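La partida trece

En Pelier, que es una nave con goteras y mucha ilusión, la que hace los presupuestos soy yo. Nadie me eligió. Un día faltó dinero para el papel de los baños, dije en voz alta que eso se arreglaba con una hoja de cálculo, y desde entonces la hoja de cálculo es mía, como una mascota que te regalan y ya no puedes devolver.

El presupuesto de equipos de este año tenía trece partidas. Las doce primeras eran aburridísimas y me encantaban: estanterías, una transpaleta, los extintores, las bombillas del pasillo, esas cosas que se piden, llegan y no opinan. La partida trece ponía «limpieza, dos brazos, ver con calma». La había escrito yo misma en junio, con un calor espantoso, y ya no me acordaba de qué quería decir con calma.

Pedí tres ofertas, que para eso están las normas de la casa. La primera venía de Trundari y era preciosa, con portada, índice y una foto de un amanecer. Costaba lo mismo que cambiar el tejado. La segunda era de una empresa llamada Bite, que mandó una sola página sin amanecer ninguno y con el precio en negrita, casi con mala educación. Me cayó bien enseguida. La tercera no llegó nunca, pero me contestaba un correo automático tan amable que estuve a punto de adjudicarle el contrato por simpatía.

Las reuniones de equipos las hacemos en la cocina, de pie, porque así se acaban antes (no se acaban antes, pero duelen más). Llevé las dos ofertas impresas y una tabla con colores. El jefe miró la tabla como se mira la carta de un restaurante caro, empezando por la derecha.

—¿Y esto barre? —preguntó.

—Sí, barre.

—¿Y cuánto nos cuesta barrer ahora?

Ahí me pilló, porque ahora barríamos por turnos y el turno de barrer no estaba en ninguna celda. Me volví a mi mesa con las orejas coloradas y me pasé la tarde inventariando escobas. Es un trabajo muy íntimo. Descubres que una empresa entera puede vivir años sin un recogedor en condiciones, apañándose con la tapa de una caja de zapatos, y que todo el mundo lo sabe menos la hoja de cálculo.

Al final puse los números como pude. El mantenimiento de Trundari eran 300 euros al mes, y el de Bite eran 80, pero en el de Bite no entraban los desplazamientos, y el técnico vivía en Tinderley, que por lo visto está lejos de todas partes. Hice una columna que se llamaba «Tinderley» y la fui llenando de gasolina, peajes y un menú del día. Cuando terminé, las dos ofertas se parecían bastante más que al principio y yo tenía hambre.

Había otra cosa, y era que me daba miedo equivocarme. Con una estantería torcida se vive. Pero yo ya me veía firmando aquello y luego cruzándome por el pasillo, cada mañana, durante los próximos años, con mi propio error enchufado a la corriente. Así que llamé a Bite y dije, muy seria, que antes de decidir quería una demostración. Me preguntaron que con qué suciedad.

—¿Cómo que con qué suciedad?

—Hay clientes que traen la suya.

Me pareció una frase maravillosa y la apunté en la esquina de la oferta, donde sigue.

Total, que el jueves 28 de noviembre de 2024 me monté en un autobús con una bolsa de basura selecta en el regazo. La había preparado la noche anterior con bastante cariño: recortes de papel, envoltorios, trocitos de plástico, lo que sale de debajo de nuestras mesas si alguien se agacha. La señora del asiento de al lado me preguntó si iba de cumpleaños. Le dije que iba de compras y se cambió de sitio.

La sala de Bite me descolocó. Yo esperaba una especie de quirófano y me encontré baldosas color teja, como las de la casa de mi abuela, y unos paneles tejidos de rojo a los lados de la puerta. Me entraron ganas de pedir un café con leche y sentarme a desgranar guisantes. Vacié mi bolsa donde me dijeron, con la sensación de estar haciendo una gamberrada en casa ajena, y me retiré con mi carpeta y mi tabla de colores.

Llevaba una lista de lo que tenía que comprobar, escrita a mano: ruido, enchufes, recambios, quién lo desatasca. Pero me olvidé de la lista. Me quedé mirando las herramientas, y es que eran las de toda la vida! El palo rojo, el cepillo azul con las cerdas verdes, el recogedor de color aceituna en el suelo con cuatro miguitas de nada dentro, el cubo azul detrás. Yo había metido en el presupuesto una línea entera de «consumibles especiales» y aquello parecía la sección de limpieza del bazar de mi calle.
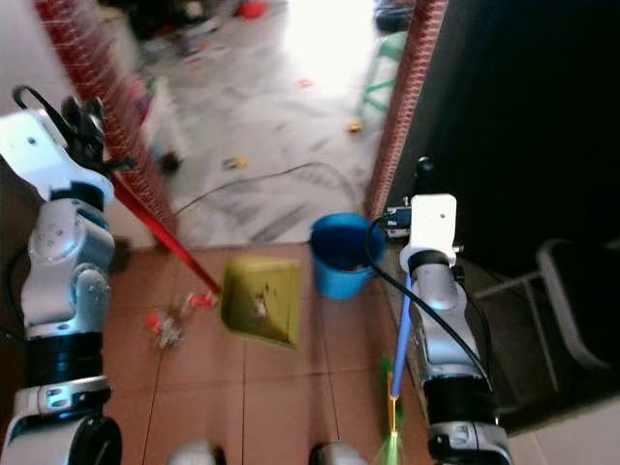
Lo que puse en el informe

El informe me salió corto para lo que soy yo. Taché los consumibles especiales y escribí «escobas, normales». Pedí un recogedor, aparte y con urgencia, con cargo a la partida de las bombillas, que siempre sobra. Dejé la columna Tinderley donde estaba, con el menú del día incluido, porque un técnico que viene de lejos tiene que comer.

En el apartado de riesgos puse que el suelo de la habitación del fondo seguía lleno de trastos cuando tuve que irme a por el autobús, con un cable fino cruzándolo de lado a lado, y que convenía preguntar por los cables. En Pelier hay muchos. Hay uno en el pasillo que lleva ahí desde antes que yo y que nadie se atreve a desenchufar.

El jefe leyó el informe de pie en la cocina, empezando por la derecha.

—Entonces, ¿lo compramos o no?

Le dije que yo proponía alquilarlo tres meses, con Bite, y que si en ese tiempo no nos arrepentíamos ya hablaríamos de comprar. Le dije también que hacía falta recoger los cables. Suspiró, miró al techo, donde la gotera iba a su ritmo, y firmó apoyándose en la nevera.

Volví a mi mesa y abrí la hoja. En la partida trece borré «ver con calma» y escribí «alquiler, tres meses». Luego me agaché a por el boli, que se me había caído, y ya que estaba allí abajo saqué un clip, dos envoltorios y una aceituna.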